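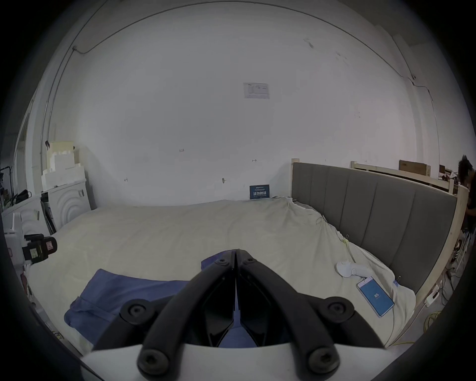 Issue 56 | Page 27

The Long Sleep of Hullow

Ask anyone in Hullow what they do in February and they'll tell you, quite cheerfully, that they go to bed. Lights start going out by seven. The bakery opens at ten. Even the dogs seem to get the idea!

I came up the valley expecting a sleepy town and found a rested one, and I can't tell you how different that feels. People look you in the eye. They finish their stories (long ones, mostly about snow).

Kwadwo Arthur moved here from the coast nine years ago and fought it for a whole winter. "I'd sit up till midnight out of pure habit," he told me over a bowl of barley soup. "Then one night I went up at eight with a book, and I woke up before the alarm. I'd forgotten a body could do that."

He has since become a bit of a collector of old bedtime customs, and his notebooks are wonderful. There's the hot brick in flannel, the onion supper, the window left open one finger wide whatever the weather. My favorite is the "second pillow hour," when families on the Skustamance road would wake in the dark, talk for a while, and drift off again. I tried it twice and loved it both times.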